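Home | Columns | Food | Letters | Archive | Subscribe

Bring Back the Boring Potluck

by Jayson Catacutan

March 7, 2023

I went to a potluck in December where there were five kinds of hummus and no potatoes. Not one potato, in any form, in a room full of grown adults in winter. I have been stewing on it for months now and my wife has asked me to please write it down somewhere and stop bringing it up in the car.

So. Potlucks. I grew up on them (church ones, bowling league ones, the big one on Doherty Street every summer where the road got closed off and somebody's uncle always parked inside the barrier) and I think we've let them get too fancy. I think the sign-up sheet did it, or anyway the online version of the sign-up sheet, where you can see what everyone else is bringing and you start to feel bad about your macaroni.

My mother brought the same dish for 31 years. It was a rice casserole with cream of mushroom soup and crushed crackers on top, and she made it in a green dish with her name on masking tape on the bottom. People knew it was coming. If she was sick, people asked where the rice was before they asked how she was feeling, and she took that as the compliment it was. She never once looked at a recipe website. She never once wondered if the rice was interesting enough.

Compare that with me last winter, standing in my kitchen at ten at night, toasting fennel seeds for a slaw. Why was I toasting fennel seeds? I don't even like fennel! I was doing it because the woman two lines up on the sheet had put down "charred carrots, whipped feta, hot honey" and I had put down "slaw," and the word was just sitting there by itself looking naked. So I went back in and typed "fennel slaw w/ citrus" and then I had to go and make the thing.

It got eaten, mostly. I took home a third of it. You know what didn't have any left over? The tray of ham sandwiches on soft rolls that a guy from the hardware store picked up on the way because he forgot. Cleaned out before I'd found a chair.

I know how this sounds. I'm 50-something and I'm complaining about carrots. And my friends who cook well, really well, get a little hurt when I go on like this, and I should say I'm happy to eat their food. If you love making the fancy carrots, make them. Some people's macaroni is carrots. My gripe is with what happens to everybody else, the ones who can't cook or don't have the time, who look at that sheet and quietly decide to stay home. I know at least two families on our block who quit coming. One of them told me straight out that she didn't have it in her to come up with something. She works nights. She used to bring a bag of chips and a jar of salsa, and she was a riot, and I'd trade every bowl of hummus in that hall to have her back at the table telling the story about the raccoon.

The food was never the point for me, or it was half the point. The other half was that you got fed by people you didn't pick. I ate things as a kid that I'd never have gotten at home. There was a pink salad with marshmallows in it that I was scared of until I was nine and then loved with my whole heart. There was a pot of beans from the Porncombe end of town so hot that the dads used to dare each other. None of it matched. Nobody had coordinated a thing, and some years you ended up with 17 desserts and a single meatloaf, and that year was a great year, ask anyone who was a child at the time.

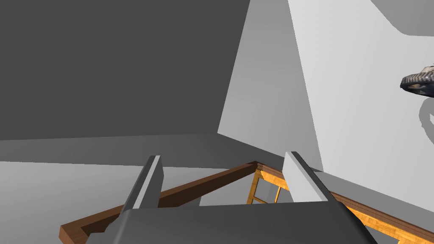 The other thing the sheet does is make the whole business look like work. I get reminders now. I got an email telling me my "contribution" was due, and another one asking me to list allergens, which fine, allergens are serious, put a card next to the dish and write on it what's in there. My mother would have written "soup." But I don't need a reminder to show up and eat. I've been showing up and eating since before I could walk.

My neighbor thinks I'm wrong about all this, by the way. He says without a sheet you get nothing but chips and brownies, and that the old potlucks only worked because a handful of women did all the cooking and would have been ashamed not to. He's got a point there, and it bugs me. My father's contribution to 31 years of rice casserole was carrying it to the car. If we're going back to the old way I'd like to leave that part behind, and I'd like to see more men turn up with a dish they made themselves, even if it's a bad one. Especially the first time. My first meatloaf was gray all the way through and people were very kind about it.

Anyway, we're having one in our yard once it warms up, and there's no sheet. I told people to bring whatever they'd make on a tired night, and if that's a rotisserie chicken with the sticker still on it, then put it on the table with the sticker still on it. A few folks have already texted to ask what they should bring. I've been answering "food."

I'm making the rice. I have the green dish, and the tape's still on it, though you can't read much of her name anymore. If we end up with no potatoes again I'll just have to live with it, and my wife says I'm not allowed to make a backup tray.

Comments (17) | Share (5)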